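Ticket: Lemon loaf sinks in the middle
Product: Kukard countertop oven, 22 litre
Recipe: Cowie lemon and poppy seed loaf (from the Jirnener baking pages)
Status: Open, then closed, then open again, now closed with a note
Category: Baking / loaf cakes / texture

Original report

I have now made this loaf four times and it has sunk four times. The recipe says "a high, even dome with a crack down the centre". What I get is a trench. The ends are fine, the edges are fine, and the middle third is a damp yellow sludge that tastes of raw flour. I have followed the recipe to the letter, so please do not send me the page about following the recipe to the letter.

Ingredients as used: self-raising flour, caster sugar, soft butter, three medium eggs, zest of two lemons, juice of one, a heaped tablespoon of poppy seeds, and 80 ml of natural yoghurt. Two pound loaf tin, lined. Oven set to 170 and preheated until the light went off. Baked for 55 minutes as written. Skewer came out clean at the ends and coated in the middle.

First reply from support

Thank you for your report. Sunken loaf cakes are usually caused by opening the oven door too early, by too much raising agent or by overmixing. Please check these and try again.

My response

I did not open the door. The raising agent is whatever the mill put in the flour. As for overmixing, I have read that overmixing makes cakes sink, makes them tough, makes them peak and makes them tunnel, and I find it hard to believe one fault can do all of that. I mixed until the flour disappeared and stopped. Ticket reopened.

Second reply from support

Please try the following changes one at a time and report back.

1. Use an oven thermometer.
2. Check the age of your flour.
3. Use eggs at room temperature.
4. Weigh the eggs.
5. Move the tin down one shelf.

Log from here on is mine. I have kept it in order, including the bits that got nowhere.

Test 1, flour

Bag was opened in September and kept in a tub with a lid. I put a spoonful in hot water and it fizzed a bit. I do not know how much it is meant to fizz and neither does the help page, which says "vigorously". Bought a new bag anyway. Same recipe, same tin, same oven. Sank. The old bag has gone back in the cupboard and I shall be using it for scones.

Test 2, eggs

Left the eggs out overnight. I was not expecting anything from this and I got nothing. The batter looked smoother and didn't curdle when the second egg went in, so I'll give it that. Sank in the same place by the same amount. I weighed the eggs too while I was at it and they were all within the range for medium.

Test 3, shelf

Moved the tin down one. In a 22 litre oven "down one" puts the tin very close to the bottom element. Base of the loaf came out the colour of a conker and the top was pale. Sank, and burnt as well. I would like this suggestion taken off the list for small ovens.

Test 4, thermometer

I left this until last because I resented paying for it. The Liltitz dial one hangs from the rack. With the oven set to 170 and the light off, the dial said 150. I gave it another 15 minutes with nothing in it and it crept up to 165. So the light goes off well before the oven has got where it says it is going. It is a preheat light that does not tell you when the preheat has finished, and I would be interested to know what it is for.

I sent this to support expecting them to blame the thermometer, and they did.

Third reply from support

Dial thermometers can be inaccurate. We suggest checking against a second thermometer before drawing any conclusions.

My response

Borrowed a second one, a probe type on a wire. It agreed with the dial to within a couple of degrees for the whole warm-up. They could both be wrong in the same direction by the same amount, I suppose, but then so could the oven. 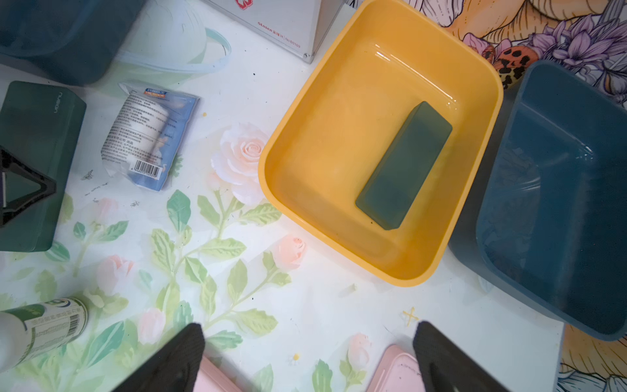 Test 5, longer preheat

Ignored the light. Waited until the dial had been steady for a while, then put the tin in. Same recipe again with no other change. It rose properly for the first time and I got quite hopeful. At 40 minutes through the glass there was a dome and the beginnings of a crack. At 55 the skewer was still sticky in the middle, so I gave it another ten. Took it out, stood it on the rack, and over the next half hour it went down again, though only by a finger's width this time. The crumb under the dip was set but had a dense line running through it, like the layer you get at the bottom of a lemon pudding.

So the oven was part of it. I accept that. I do not accept that it was all of it, and support closed the ticket at this point with the message "Glad to hear this is resolved". It was not resolved. Reopened.

Test 6, the recipe itself

I should have started here. I went back to the Jirnener page and read the comments, which I normally avoid. In among the people who had swapped the lemon for banana and the butter for oil and then complained, there were several with the same dip. One had noticed that the yoghurt figure is different in the printed Cowie booklet. I have the booklet. The booklet says three tablespoons, levelled. The web page says 80 ml. Three tablespoons is 45 ml. That is a lot of extra wet in a two pound loaf, and it is acid as well, on top of the lemon juice.

I cannot tell you which is the right one from reading alone. Booklets have misprints too. So I made both on the same afternoon, with the same bag of flour and the long preheat before each.

Web version, 80 ml: dipped, dense line, needed 65 minutes.
Booklet version, 45 ml: did not dip. Dome, crack, clean skewer at 58 minutes. A bit dry at the ends.

Then, since I am like this, I made the booklet version again but put it in when the light went off. It dipped slightly. Not the trench, more of a dent. So the two faults add up. Either one by itself gives you a cake you could cover with icing and say nothing about. Together they give you the sludge.

Test 7, the tin

Included for completeness. Support had by now asked twice what the tin was made of. It is a dark non-stick one, 23 cm long measured across the top. I tried a shiny one of the same length, with the booklet recipe and the long preheat. Paler crust, took a few minutes more, no dip. I preferred the dark one. I do not think the tin had anything to do with it.

Things suggested by other users that I have not tried

Wrapping the tin in wet towels. I have seen this done for sponge layers and I can't see it helping a loaf that is already too wet.

Adding a pinch of bicarb "to balance the acid". More lift in a batter that can't hold itself up sounds like a way to get a deeper trench. If anyone does try it, please do it with the booklet amounts and say so.

Leaving the loaf in the oven with the door ajar to cool. May well work for cheesecake. My oven door has two positions, shut and flat open, and drops between them.

Turning the oven up by 20 degrees and keeping the short preheat. This one is at least sensible, but I would rather have a number on the knob that means something.

Working method for now

Set the oven to 175 and hang a thermometer in it. Wait until the thermometer holds steady, whatever the light says. Cream the butter and sugar until pale. Add the eggs one by one with a spoonful of the flour. Fold in the rest of the flour with the poppy seeds and zest, then the yoghurt (three level tablespoons) and the lemon juice. Scrape into the lined tin and level it, with a shallow groove down the middle. Middle shelf. Start checking at 55 minutes. Push the skewer into the centre of the crack, where the doubtful part is. If the top is browning too fast, lay a bit of foil over it after 40 minutes.

Leave it in the tin until you can hold the tin with bare hands. Drizzle goes on while it is still warm, and go easy with it. I poured the whole lot on the first good one and the top went soggy, which was my own doing.

Fourth reply from support

Thank you for your detailed testing. We have passed your comments about the preheat light to the product team. The recipe is supplied by a third party and we are unable to amend it. Closing this ticket.

Closing note from me

The recipe page still says 80 ml as I write. I have left a comment under it with the booklet quantity. It is awaiting approval.

If you have the same oven and your loaf is sinking, do the thermometer check before you touch anything else, then look at how much yoghurt you're putting in. If you have done both and it still sinks, add to this ticket and give your tin size and your actual oven reading, please. "I followed the recipe" is no help to anyone, and I say that as the person who opened with it.

Still unexplained: the poppy seeds gather on one side of the loaf. Always the left.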